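### 3.2 Materials and site selection

The survey covered shared storage rooms in two residential buildings, Borkeck and Drolholm, both built with poured concrete floors and painted interior partitions. The rooms were chosen for their similar floor area and for the absence of mechanical ventilation. Neither building has a basement, so ground moisture was treated as a minor source and was not modeled separately.

Surface marks were recorded under the scheme proposed by Ulloa in an earlier report on rental housing, with two changes. First, the original scheme merges rust transfer and organic staining into a single brown class. We kept the class for field use but added a free-text note, which allowed later separation where a swab had been taken. Second, marks smaller than a fingertip were logged as groups and not as single items. This lowers the nominal count for heavily speckled surfaces but makes the results from different recorders easier to compare.

Packaging was recorded on the same visit. Corrugated board takes up water vapor readily and gives it back slowly, and a room with a large stock of board will show a damped humidity curve compared with an empty one. Each box was logged by outer size, print coverage, and closure state (open, folded, or taped). Print coverage matters to the model only through the coating term in Equation 4, where a heavily inked face is given a lower uptake rate than a bare one. The inner faces were treated as uncoated in all cases. Plastic containers were assumed to exchange no moisture with the room and were logged only for the volume they displace. 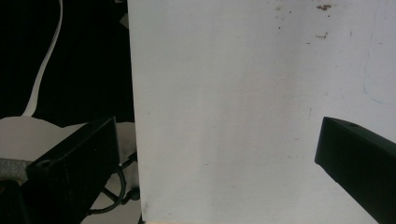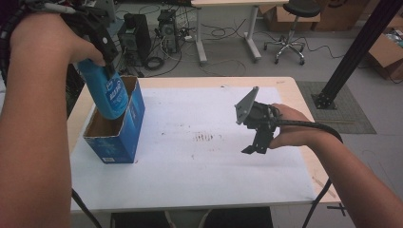 **Figure 3.** Two photographs. Top: white panel with brown and rust-colored marks near its upper edge. Bottom: blue plastic bottle and open, printed cardboard box with a brown, unprinted interior.

Readings were taken with Nyarko loggers placed at two heights, one near the floor and one at shelf level. The logging interval was 60 minutes. Shorter intervals were tried during setup in April and discarded; the added points followed door openings closely and said little about the storage materials themselves. All loggers were checked against a saturated salt reference before and after the survey. Drift was within the stated tolerance for every unit except one at Drolholm, which was replaced, and the readings from that unit were dropped from the analysis.

### 3.3 Treatment of board as a moisture buffer

The board was represented as a single lumped layer for each room. A layered model was considered, but the added parameters could not be fixed from the data at hand. The lumped layer has one uptake rate and one release rate. The two are not equal – board that has been wetted and dried holds more water at a given humidity than board that is taking it up for the first time – and forcing them to a common value gave poor fits on the falling side of each cycle.

Starting moisture content was set by assuming equilibrium at 50 percent relative humidity. This is a convenience. Boxes that arrived shortly before the survey may have been much drier or wetter than the room, and their history was not known. To test how far the choice mattered, the fits were repeated with the starting value moved in both directions. The effect was confined to the early part of each record and did not change the ranking of the rooms.

Closure state had a larger effect than expected. An open box exposes its inner faces to room air, while a taped box exposes them mainly through the seams and the board itself. In the Borkeck rooms, where most boxes were open or loosely folded, the fitted exchange area was close to the sum of inner and outer faces. At Drolholm it was closer to the outer faces alone. We therefore carried closure state into the model as a weight on inner area, with folded boxes placed between the other two states.

The handling of partly filled boxes remains a weak point. Contents in contact with the inner faces reduce the area open to air, and fill level was not recorded in a consistent way. Horacio Ulloa (personal communication) suggested weighing a subset of boxes as a proxy, an approach that has been adopted for the second survey at Orley.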